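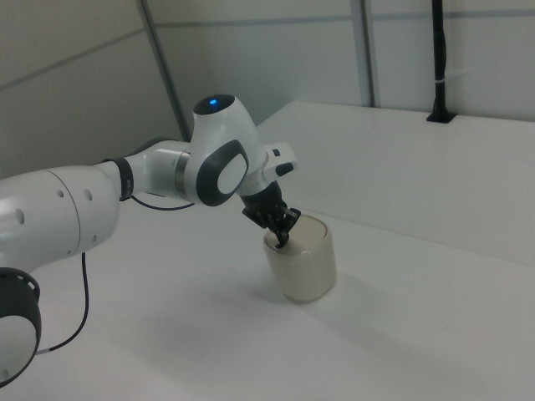 the cup on the white table

Home | Forums | Kitchen Stuff | Storage | Log in
March 2020 - posted by plavovmont_dinesh

Ok so I'm trying to find more of these plain cream cups. I got mine at a closeout shop in Onville for 4 dollars and of course I only bought one. Straight sides, rounded at the bottom edge, rim a bit lighter than the rest. No name on mine anywhere. I've been keeping tea bags in it but I'd love a matching set for the shelf. Anyone know who makes them?

skireo_fan
Looks like the Pinheiro ones to me! My sister had a whole row of those in her old place. They scratch if you look at them wrong though, so I wouldn't pay much.

silviu_a
Don't think it's Pinheiro, theirs have a thicker rim. And mine never scratched, I've been using them since September - dishwasher and all. What do you want a set for, just tea?

plavovmont_dinesh
Tea, rice, the small pasta. I've also got my eye on something with a lid, same kind of color, but it's more square with rounded corners. Would the two look silly side by side?
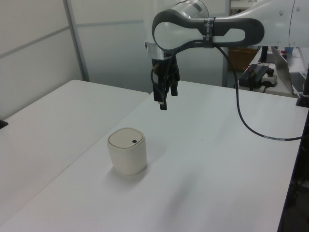 the lidded one, little dark blue square on top

skireo_fan
Ooh I like that one better. Go all lids! Open cups on a shelf just collect dust and then you're washing them every week.

silviu_a
Disagree, I want to grab a tea bag with one hand while the kettle's going. Lids for rice and pasta, sure. What's the blue square, a button or a sticker?

plavovmont_dinesh
Haven't checked yet. If it's a sticker it's coming off lol

onville_mom
They'd look fine together, both creamy enough. I paid 20 for a lidded one about that shape and my husband still thinks that's nuts (he spent almost 100 on a pepper grinder, so).

silviu_a
20 is too much for one canister, sorry. Check estate sales first.

plavovmont_dinesh
Will try the one out on the county road this weekend. Still looking for the cups if anybody spots some!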